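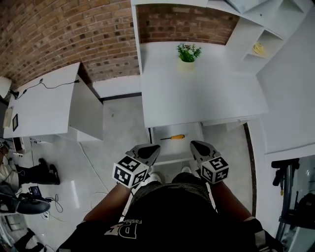

When she was a child in Uvitz, her grandmother had four different words for mud. One was for the mud on the road, one for the mud in the field after the plough, one for the mud which a dog brings in the house. The fourth she could not remember for a long time, and this bothered her so much that she began to write the others down.

"I was already in Canada then," she says. "I was standing at the bus stop in Vendville in April, with my boots completely dirty, and I wanted to say this word to myself. It was gone. I felt like I had lost my keys."

That was eleven years ago. Today her dictionary of the Uvitz dialect has 2,797 entries, and she still does not call it finished. She works on it in the evenings after her job in a dental office, usually from eight o'clock until her eyes are tired.

I have known the language she writes about only from outside. My own parents came from Draditz, on the other side of the hills, where people understood Uvitz speech but laughed at it. I told her this at the start of our conversation and she was not offended.

"We laughed at you also," she says. "In Draditz you speak as if you have a hot potato in the mouth. My uncle could imitate it very well. He could sell a cow in your accent."

The first words came from her own memory. After that she telephoned her mother, and then her mother's neighbours, and one winter she went back for nine weeks with a recorder and a bag of coffee as presents. She slept in her aunt's kitchen. The old people, she tells me, did not like to be asked for words directly.

"If you say to somebody, please give me a word for a bucket, he will give you the word from the school. He thinks this is what you want. So I learned to keep quiet and help with the beans. Then in the middle of the beans comes a word I never heard in my life, and my hands are wet and I have no pencil."

She keeps every entry on a paper card first, and types it only when two speakers have confirmed it. I asked if this was not slow. She agreed that it was slow. Her daughter has offered many times to put everything directly in the computer, but she finds that she notices mistakes better in her own handwriting.

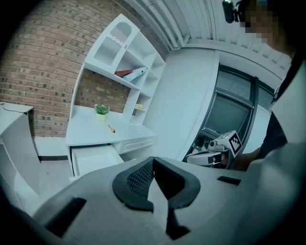 White desk and hutch against the brick wall.

The spelling was the hardest decision. The dialect was never written, and the standard alphabet has no letter for one of its vowels, the one she describes as "between a yawn and a question." At first she used an apostrophe. A retired teacher in Uvitz wrote her a letter of several pages against the apostrophe, and she changed it to a double vowel. Now a cousin complains about the double vowel.

A small press in Worku has shown interest in printing the book, if she can shorten it. She does not want to shorten it. The editor proposed to leave out the words for farm tools, because the tools are not used any more.

"But then what stays?" she asks. "Good morning and thank you? I told him the tools are the best part. There is a word for the piece of cloth you put between the scythe and your thumb. It is a beautiful word, I will not let it go because some people now have a lawn mower."

They have agreed to talk again in July.

I wanted to know who will read such a dictionary, when nearly all the young families have left the village. She thought about it for some time. Her daughter understands the dialect but answers in English. The grandchildren know only the bad words and the names of two cakes. She said that she does not make it for them exactly, although she would be glad if one of them opened it.

"I make it for the person who stands at a bus stop," she says.

Before I left I asked about the fourth word, the one she had forgotten. It came back to her in the second year, while she was washing the colander. It means the thin mud at the bottom of a pot when you have washed potatoes in it. She wrote it for me on the back of a receipt, with the double vowel, and made me say it until she was satisfied. I said it three times. She told me my Draditz was showing.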